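Setting up a shared strip-down bench: who does what, and in which order

This guide covers the dismantling of used desktop computers on a bench shared between one operator and one robot arm. It assumes the arm is already installed and that the risk assessment has been signed. The examples come from the Lodhi refurbishment hall, where the Unov cell was brought into normal use in December and the old fixed workstations were taken out.

1. Sort before the bench

Sort incoming units by case type, not by age or maker. The arm works from a stored profile, and a change of profile costs more time than a difficult screw. Units with bent panels go to the manual bench. Do not try to straighten them first.

2. Open and secure the case

The operator removes the side panel, clamps the case with the open side towards the arm, and discharges the power supply in the usual way. Check that no mains lead is attached. Enter the profile number in Fulto and wait for the green prompt.

3. Free the cables by hand

Cables remain an operator task. Data cables form loops that differ from one machine to the next, and the approach path in the profile allows for very little slack. Unplug the data lead and the power connector at the drive, fold both back over the board, and hold them with a clip if they spring out again. On older cases there may be a second power lead behind the cage.
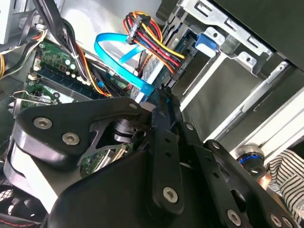
Maëlys Maillard

The approach to the drive cage is the slowest part of the cycle. The finger has to pass the edge of the case and the power wiring before it reaches the bay area, so the default speed is set low – leave it there. If the arm stops during the approach, do not push it clear. Press hold, retract from the panel, then move the cable and restart from step 3.

4. Drive removal

Release the drive latch by hand if the profile is marked M. Otherwise the arm does it. The drive goes to the left tray and is scanned before anything else leaves the case. A drive without a scan must not be put on the trolley.

5. Rotate the operator

Under the old arrangement one person stripped a machine from start to finish. The work is now divided, and the operator's share is mostly cables, checking and exceptions. Wrist complaints have fallen, but several people reported that the job had become harder to concentrate on. We now change position every 12 units and keep 4 manual-bench places open per shift. Staff who held the strip-down grade kept it. Profile editing was added to the grade after the first review – allow 13 hours of training for each person.

6. End of shift

Park the arm, empty both trays and note all stops in the log, including those cleared in a few seconds.

Shares: 12 | Comments: 4

Related
Writing a case profile in Fulto
Clamp settings for small-format cases
Irnura trays: cleaning and labels
Manual bench: when to refuse a unit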